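The Kitchen Comes in a Box

Windgate will sell you a kitchen you can't cook in. It has marble, tile and a respectable selection of tableware, and it arrives as a download. The only member of the household who gets to use it is a robot.

The product is called Stirkero, and it is aimed at people who would like a two-armed machine to learn its way around a counter without first buying it a counter. The basic license runs $262 a month. For $330 you get the extra rooms and a support line, staffed by patient people who have heard every possible question about friction.

I spent 13 days with the cheaper version, on a desktop computer that took to humming at night. Installation took an afternoon, most of it devoted to a license key that didn't care for hyphens. After that I was driving a black four-fingered hand over the stone with a pair of controllers, feeling like a surgeon and performing like a raccoon.

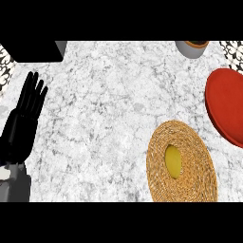
My first ambition was modest: pick up something round and put it somewhere else. I managed it on the fifth day, and I told people at dinner. The hand obeys well enough, but there is a small lag between wanting and getting, and the fingers close with the confidence of someone who has never paid for a dish. Resetting the room takes one keystroke. I would pay $262 a month for that key in my own house.

Stirkero's closest rival, Seyoum, looks plainer and forgives more. It also lets you move the furniture, a privilege Windgate reserves for the higher tier. Brerkness, the third name you will hear, has better manuals and uglier rooms.

If you have a real robot waiting for lessons, get Stirkero and pay for the support line. If you were only hoping for help with supper, keep your money and buy a decent pan.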